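The dust badge and me

March 9, 2024

I got a free dust monitor at work in February and I have been annoyed about it ever since.

Some background for anyone new. I install and finish interiors, mostly kitchens and small offices, and I've been cutting and sanding for most of my adult life. The company I sub for, Kazmi, signed up for something called Inallow, a clip-on badge that tells you how much dust you're breathing. It goes on your collar. It buzzes when the number gets too high. Everybody on the Tudham job got one, along with a 30 page booklet that I may be the only person to have read.

I don't doubt that dust is bad for you. I worked with men who can't climb a flight of stairs now. My problem is with the idea that a buzzing collar is what was missing.

Take my first day with it. The badge went off 7 times before lunch, and every time I was doing something I already knew was dusty. I was cutting cement board. Of course it buzzed. The booklet says that when it buzzes you should "review your controls." My controls were a saw with a busted vacuum port and a paper mask out of a box somebody left in the truck. I reviewed them. They were still bad.

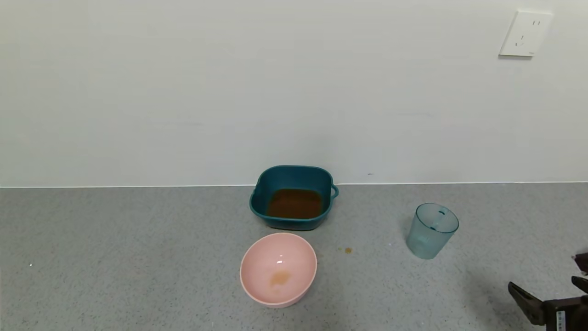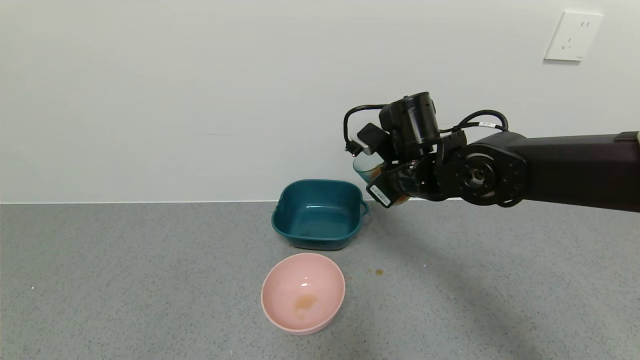

So I asked the site lead, Sohail Magsi, if we could get the vacuum port fixed. He's a decent guy and he wrote it down. The part costs less than one badge. It took 2 weeks to show up, and in that time the badges kept right on buzzing and sending their numbers off to wherever they go.

And where do they go? I've asked. The booklet says the readings are "shared with your safety partner," and I guess that's Barix, the outfit that runs the website. I logged in and found a score. Mine was 1179. Is that good? Out of what? There's a green bar next to it, and the green bar went up the week I was cutting the most. I wrote to their help desk and got back a link to the same page I was asking about.

What worries me more is what happens to a score like that later on. Say a guy gets sick in fifteen years. Does somebody pull up a chart and say he was warned, look, his collar buzzed all spring and he kept cutting? I'm not saying that's the plan. I'd just like to see in writing that it isn't, and so far I haven't.

Here is what has cut down the dust I eat, going by what's in my nose at the end of the day: wetting the cut, a vacuum that's hooked up and emptied, a mask that fits a shaved face, and doing the cutting outside when the weather lets you. All of that is old news. My first boss knew it and he never owned a computer.

I'm still wearing the badge. They can have their month of numbers. I've asked Sohail for a proper fit test for the whole crew next, and he wrote that down too.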